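Small office desktops: replace at four years or run until they die?

Forum index > Hardware > Desktops and workstations

lenard_ops
Joined in June, 10 posts

I look after the desktops for a parts distributor. The current policy, inherited from the previous admin, is to replace every machine in its fourth year. The accountant wants to drop that and run them until they fail. I need to give an answer by Friday and would like arguments from people who have done it either way.

Relevant details:

Workload is a browser, a spreadsheet, and the Leitner inventory client. None of it is heavy. The client is single threaded and spends most of its time waiting on the database.

Budget is 825 per replacement seat, including the disk and the labor to move a user over.

Machines are mostly Dell towers. They stay on overnight for backups.

The side panel is off one of them right now, so I can answer questions about what is in there.

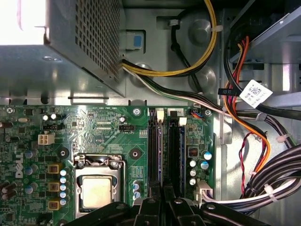 Power supply, wiring and part of the board.

Failures so far have been two disks and one fan. I do not have records from before I started.

tarmac
Senior member

Run until failure is fine for that workload if you do two things. Put an SSD in anything that still has a spinning disk, and keep one fully imaged spare on the shelf. A dead desktop then costs you the time it takes to carry the spare to the desk. The 825 only gets spent when something is dead.

The age of the processor does not matter for a client that waits on a database.

Wagner Mendonça
Moderator

I disagree with the first part. The cost of a failed desktop is the user's time, and it lands at a moment you did not choose. With scheduled replacement you pick the week. With run to failure, you get two dead machines on the last working day of the quarter, and there is one spare.

Also, the hardware is the smaller problem. Operating system support ends on a fixed date whether the machine is healthy or not. Any plan that ignores that date is incomplete. Make a column in your inventory for the last supported release on each model and sort by it. That gives you a replacement order that you can defend to an accountant.

tarmac
Senior member

Two dead machines in one day, in an office that size, with the failure history he posted? I have been doing this a long time and have seen it once, after a power surge. Buy two spares if it worries you. It is still cheaper than replacing working equipment.

Agreed on the support date. That one is not negotiable.

femov_user
Member

What is the power cost? Leaving them on overnight adds up. We moved the backups at our place to 4 in the afternoon and let the machines sleep after closing. Users did not notice, as the incremental job is small.

lenard_ops

I have not measured it. I have a plug-in meter somewhere and will put it on one machine for a week. Moving the backup window is possible, but the inventory client writes its local cache at closing time and I would want the backup to run after that.

Wagner Mendonça
Moderator

Schedule a wake timer in the firmware, run the backup, then sleep again. Test it on one machine first. On some models the wake timer setting is lost after a firmware update, so check it again after each one.

On measuring: take idle, sleep and working figures separately. One weekly total will not tell you what sleeping the machines would save. Remember that efficiency badges on a supply apply at stated load points, and an office machine at idle sits well below most of them. The meter at the wall is the only number worth putting in a report.

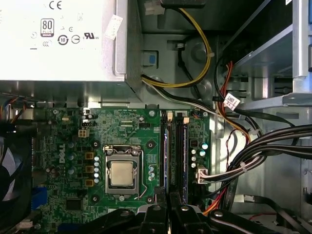 For the report itself, I would show three lines: energy per year, expected failures per year times the cost of lost hours, and the replacement cost spread over the service life. Do it for a four-year life and for a six-year life. If the difference is small, take the shorter one, as it is easier to plan around.

flikero
Member

I would argue for the longer one if the difference is small. Every migration has its own cost, and it never shows up in the seat price. Printers have to be mapped again, someone's mail archive is in a strange folder, and the label software wants a new license key. We budget half a day per user and go over it regularly.

tarmac
Senior member

Seconded. Our last migration took longer than all the hardware repairs of that year put together.

Wagner Mendonça
Moderator

Then the migration process needs work – profiles should be on the server, and the label software should be in the image. A half day per user points to a setup problem. Hardware age has nothing to do with it.

flikero
Member

In theory, yes. The label vendor ties the key to the network adapter, so it cannot go in the image. I have asked them about it more than once.

lenard_ops

Ours does the same thing. I had not counted that in the 825.

Current plan: add the support date column, buy two spares, meter one machine, and propose six years with replacement brought forward for any model that loses support earlier. I will post the meter readings when I have them.

femov_user
Member

Please include the sleep figure. Ours was higher than the data sheet said and I would like something to compare it with.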